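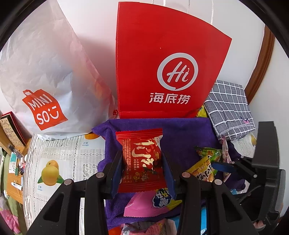 Sorting snacks at home with the hand-held gripper. Small packets, soft corners.

I've had the Faltar hand-held gripper since October, and I bought it together with the good practice guide that goes with it, the one Mathias puts out for people who record gripping demonstrations at home. I paid $454 for the two. I want to review them as a pair, as the guide changed how I use the tool more than I thought a spiral-bound booklet could.

First, the gripper. It's black, it has two parallel fingers with dark blue pads, and you squeeze the handle to close them. That's the whole idea! You do a chore with it in your hand, and the recording goes into the pile that somebody later trains a robot arm on. I do mostly snack packets, shopping and towels, for a small project Nouhaila Lahlou runs, and my total when I started writing this was 1876 recordings. My forearm knows every one of them.

The pads are the best part. Crinkly little packets are a pain because the wrapper slides before you've got hold of what's inside, and these pads grab without mashing (mostly - I have crushed my share of crackers). Pinching a packet so it stands upright took me a couple of evenings to learn. The trick for me was closing slower than felt natural and stopping when the wrapper stopped moving. Big floppy bags are another story. The fingers just aren't long enough, and I end up with a corner and a prayer.

Now the guide. There are rules for nearly everything, and I'll go through the ones I ended up caring about.

Rule one is "check before you start," and it's boring and correct. Wiggle each finger, look at the pivot screws, wipe the pads. I skipped it for weeks. Then a screw worked its way out on me and I threw away 200 recordings, as one finger had been closing a hair late the whole time and I hadn't noticed. I check now.

The second one I like is about clutter. I had figured I should clear everything off and work on a bare surface like a lab. The guide says leave your home looking like your home, with a soft cloth down for the small stuff if you want one. So I use my purple microfiber towel and let the shopping bags stand where they landed. Seren Hughes, who checks our batches, says the messy ones are the ones she wants more of. Music to my ears!

Then there's privacy, and I wish this chapter was twice as long. It covers mail, prescriptions, family photos, faces in mirrors, and it tells you to do a slow look around the room before each session. Great. It's fuzzy on cards and notes sitting on shelves, though, and I had to write to Nouhaila to ask. Her answer was that anything with a full name or an address gets moved, and printed cards and packaging can stay. Two lines in the booklet would have saved me the email.

The rule I fought with is "one attempt, one recording." If you drop the packet, you don't quietly start over, you keep going, pick it up, and tag it as a drop. My pride didn't enjoy that. Benedek Hajdu did a whole batch where he deleted his fumbles, and the batch came back to him with a note. I've come around on it, grumpily.

Breaks: the guide says ten minutes off for every forty on. Take them. I didn't at first and my thumb let me know about it. The handle is a bit fat for my hand, and Nia Gethin, whose hands are smaller than mine, wraps hers with tape on the side away from the trigger so she isn't stretching for it.

Stuff I don't like: the index in the guide is useless (pads are under "contact surfaces," come on), the replacement pads ship slowly, and the strap could use more padding. Also there's one page on food that says only to use sealed packages and wipe down after. Fine, but I'd like to know what counts as sealed once a corner has been pinched fifty times. I retire mine when the seam starts to look tired, and then I eat them.

Would I buy it again? The gripper, yes, for small and medium things. The guide, yes, and I'd read it before the first session, with the privacy chapter first. If you mostly handle big bags or laundry, I'd borrow one before spending the money. Four stars for the tool, four for the booklet, and I'd go to five on the booklet if they fixed that index.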